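Bench notes, February - two-arm planner, tray task

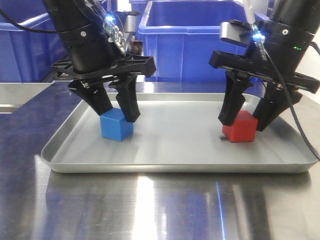
Posted by Maya Nassar | Skitard bench notes | Last updated 4:40 pm

Left arm on blue, right arm on red, one tray between them. The old planner treats the pair as a single very anxious animal and parks one arm until the other has gone home. Safe, and slow enough to make tea.

Moved the collision check to the Travitz branch today. Replan budget is 300 ms, horizon 6 waypoints. Ga-eun wants 5. Ga-eun can have 5 when she fixes the spline code.

Red cube pose keeps jittering in the log. I blamed the steel bench and its glare, Brock blamed my filter. Checked the filter. Colour threshold is fine, time constant was mine and was silly.

To do: rerun the 3,000 seeds overnight, grippers closed at start. Ask Océane where the tray rim went in the collision model - the planner believes it's flat.

2 comments | 0 shares

We use cookies to remember your settings. Accept | Manage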